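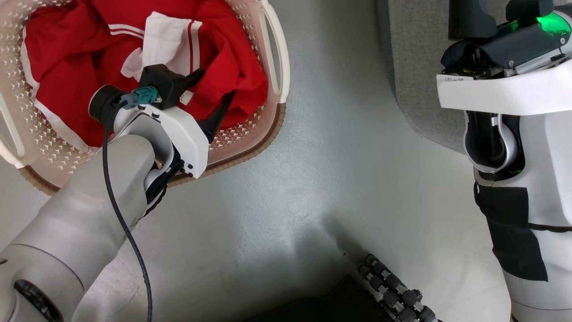 Laundry pickup at the Haltent workshop: the left arm in the basket, the right arm over the gray furniture.

About Haltent

Haltent is a small robotics workshop in Puleria. We program and test two-armed mobile robots for household jobs, mainly laundry and tidying. We do not build the arms ourselves. Our work is the software that tells them where to reach, how hard to close the grippers and when to give up and try again.

The company was started by Octavio Insaurralde, who had spent 17 years repairing commercial washers and dryers in the Gallardo district. He still does most of the mechanical work. The rest of the staff write code, run trials and keep the test floor in order. We moved into our present building on 01/04/2018. It was a furniture showroom before that, and the smooth floor suited us well enough that we left it alone.

Open days

We open the test floor to visitors every July, and to school groups by arrangement at other times of the year. A visit lasts around 65 minutes. Groups are limited to 20 people, plus teachers or other adults in charge.

The visit starts with a short talk in the front room. After that everyone moves to the marked line at the edge of the test floor for the demonstration. The usual job is clothes from a basket. Clothing is harder for a robot than boxes or cups. A shirt in a pile has no fixed shape, and one piece often hides the edge of the next. The robot looks down from its own head camera, picks a fold to go for and lowers a gripper to it. Sometimes it comes up with two pieces, or with none. We leave those attempts in the demonstration - visitors tend to ask better questions after a miss.

Baskets cause trouble of their own. The gripper has to get down past the rim and the handles without catching on them, and the base has to stop in a place where the arm can reach. It rides on wheels fitted with rollers, so it can move sideways as well as forward and back.

After the demonstration, visitors can try a practice gripper at the bench. It is worked by hand and is safe for children. The lowest age for the bench is 5.

Grernunitz

Our main project is called Grernunitz. It is a set of laundry routines that can be moved from one robot to another without starting over. Pickup from a basket is the part we show to the public. Sorting and folding are still in testing, and we show folding only to groups that ask for it ahead of time.

Before you come

Please wear closed shoes. Bags and coats stay in the front room. Photos are allowed from behind the line, but please turn off the flash. There is a step at the street door, and a ramp at the side entrance next to the parking lot. School groups should write to the office with the size of the group and the grade level.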